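About us

Lembridge Shared Workshop. Robots and automation, home made, mostly evenings. We're a members' workshop up two flights of stairs behind the old Heinonen bakery. No lift, sorry. Bring a friend if you're bringing a lathe.

Started with one bench and a box of stepper motors out of dead printers. Now 22 members, 17 of them with keys. Some are engineers by day, more are not. We have a postman, two nurses, a lad who fixes lawnmowers. If you can hold a screwdriver you're in, and if you can't we've got spare screwdrivers and some patience.

What we make: things that do small household jobs, badly at first. Curtain openers. A cat feeder. Plant waterers, lots of those. The big one at the moment is Jidel, our washing-up helper, which everybody has had a hand in and everybody has an opinion on.

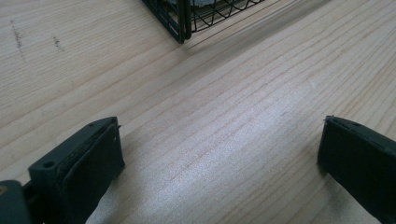
Lembridge, July

Jidel so far. The idea is a pair of gripper fingers that can pick up kitchen bits and put them where they live. Fingers first, arm later. We argued over that for weeks but doing the hand part by hand teaches you a lot, you feel every slip through your wrist. Pads are on their fourth version. The old ones were too shiny and let go of anything smooth. Finger blocks get knocked about, we sand them and carry on.

Baskets are harder then they look. Wire sides catch a fingertip if you come in at a slant, so the rule for now is straight down, slow, open wide, stop. Then close.
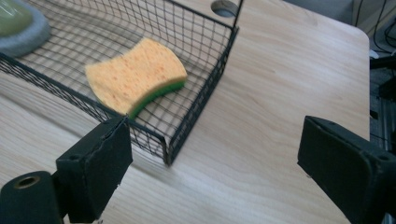 Sponges are a good test because they squash. Grip too hard and it folds up and pops out, too soft and it stays put. We keep a tally on the whiteboard and we're at 202 tries, all written down with the pad version and who was driving. Want to get to 2000 before we let a motor anywhere near it. Members do a few each when they come in, it's sort of the entry fee.

After that: a proper arm, the motor drivers (half soldered), and a stop button that someone other than us has checked.

How it works here. Open nights are Tuesday from 7pm, come and look, no need to book. Monthly sub covers rent, heating, solder and tea. Filament you pay for by weight, scales are by the printer, tin is next to the scales. Under 16s welcome with an adult. Soldering induction before you touch the irons, takes half an hour.

We also swap parts with the Flellbridge makers, who are better at woodwork than us and worse at wiring. Joint build day with them twice a year, one there, one here.

Stuff we'd gladly take off you: old printers, power supplies with the label still on, bearings, kitchen odds and ends for testing. Not fridges. Not tellys. We have nowere to put them.

Find us: yard entrance, blue door, ring the top bell and give it a minute, it's a lot of stairs.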